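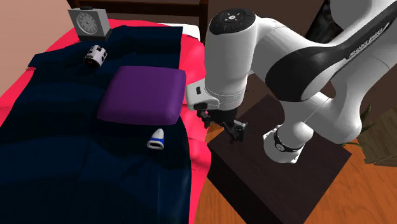
Can machines do chores yet? Project report, group 4, final version

Short answer from our group is: some of them, slowly, in simulation. Long answer is below.

What we set out to do

Our course asked for one household chore and one shop-floor chore, compared. For the house we picked clearing a bed. Sounds easy. Stuff gets left on the covers, somebody has to pick it up and put it where it belongs before the bed can be made. For the shop floor we picked parts sorting, using the public write-up from Onwood (a furniture fittings supplier) plus our own visit there in February.

Setup

Bedroom is simulated, Franka arm on top of the nightstand, parallel gripper. Objects are an alarm clock, a purple cushion and two small white things, one of them a cylinder lying on its side. Navy comforter, rumpled on purpose. We called the controller Momo because the folder needed a name and then it stuck.

60 trials per object, 200 planned for the cushion but we ran out of machine time and stopped at 60 there too. A trial counts if the object ends up in the target area and stays there. Knocking something off the bed is a fail even if it was the right something.

Results, bed

Clock was the best one. Boxy, stands up, gripper closes on the sides and goes. The only real trouble is reach, it sits way up by the headboard and the arm gets close to streched out.

Cylinder – bad. Rolls into a fold and then the fingers push on cloth instead of on the object. We got 12 good ones out of 60. Changing the approach angle helped a little, we did not have time to rerun everything with the new angle so the number above is with the old one.

Cushion was slow but OK. Wide and flat on top, so you pinch an edge and drag. Is dragging picking up? We argued over this. Counted as success if it cleared the comforter at the end.

Nobody in the group tried actually making the bed. The cloth model is too slow for that, and pulling a comforter straight with one arm from one side is a whole other project.

Results, shop floor

Sorting at Onwood is done by a fixed Alus cell and it just works. Same trays, same light, same parts every shift. The operator told us most stops are from a tray put in crooked. The building is from 1942 and the floor is not level so they had to shim the cell, took them longer than the programing did.

Discussion

The shop floor got changed to suit the machine. A bedroom doesn't. That is most of the difference in our opinion, more than the arm or gripper. Soft surfaces are the part we underestimated the worst.

Limits: one room, one arm, one comforter, no real hardware. Lighting never varied. We would not claim any of this transfers.

Next group should start with the cylinder and fix grasping near folds first. Code and logs are in the shared folder, the readme is out of date.

Zieliński Lab student projects | Contact the lab office | Back to top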